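Fitted sheet

A fitted sheet is a bed sheet with elastic sewn into its edge or corners, made to be pulled over a mattress and tucked beneath it. It is the lower of the two sheets in most bedding sets, and the one people swear at. The upper, or flat, sheet is a plain rectangle and has never given anyone much trouble.
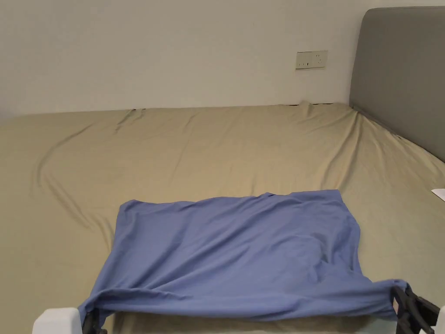
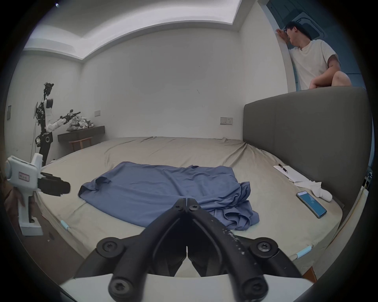
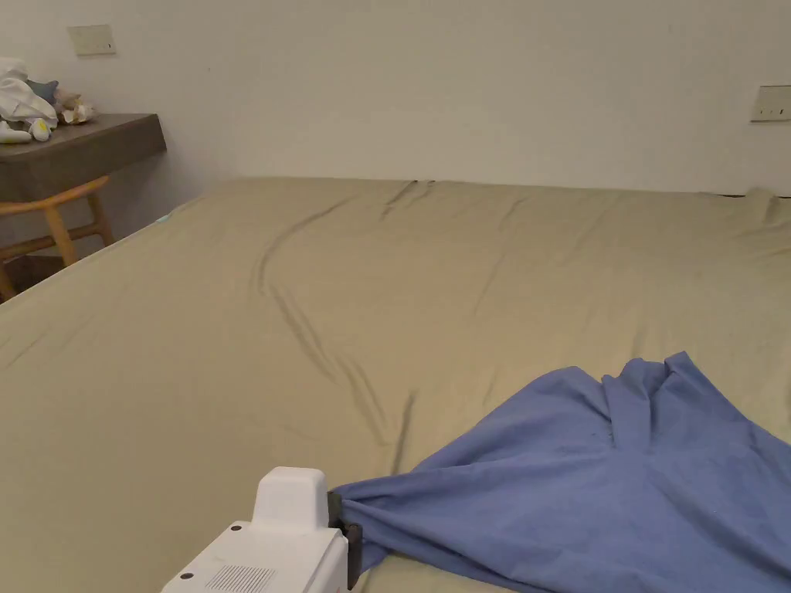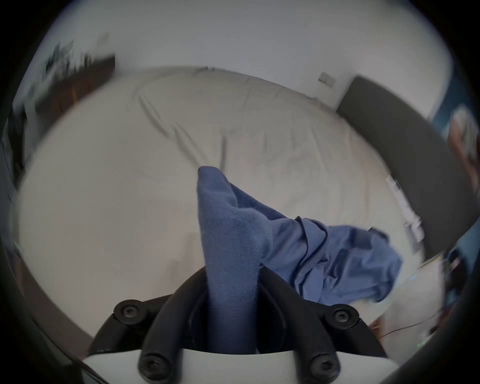 According to Salma Abdel Hamid, the fitted sheet is best understood as a bag that has been talked into lying flat, and most complaints about it come from people who expect it to behave like a tablecloth. Her handbook, Corners, gives the subject 20 pages, four of them on swearing.

Construction

Most fitted sheets start out as a single rectangle of cloth. A square is cut from each corner and the raw edges are sewn together to make a pocket. Elastic is then run either across the pockets alone or all the way round the hem. The second method costs more and holds better, and makes the sheet look like a shower cap when it is off the bed.

Cotton, polyester and mixtures of the two are common. Jersey versions stretch further and forgive bad measuring. The depth of the pocket matters more than the cloth, but it is usually printed in the smallest type on the packet.

Thread count

Thread count is the number of threads in a square inch of fabric, or whatever number the seller has arrived at by counting each strand of a twisted yarn separately. The Metberg mill sold a sheet marked 1,000 for several years before quietly relabelling it. Sleepers did not report a difference.

Orientation

A rectangular mattress offers two ways to put the sheet on, and the wrong one is generally tried first. Makers have added side labels, coloured thread and, in the case of the Flondard range, a small embroidered arrow that customers took for a fault.

Folding

The usual method is to tuck the corners inside one another, lay the result on a table and fold it in thirds. Istudix put the question to 897 households, of which 849 said they had been shown this method and still rolled the sheet into a ball. Mitiku Seyoum has argued that the ball should be recognised as a fold in its own right. The housekeeping school at Araya disagrees, and continues to set it as a practical test every August.

See also: Duvet cover; Mattress protector; Hospital corner; Airing cupboard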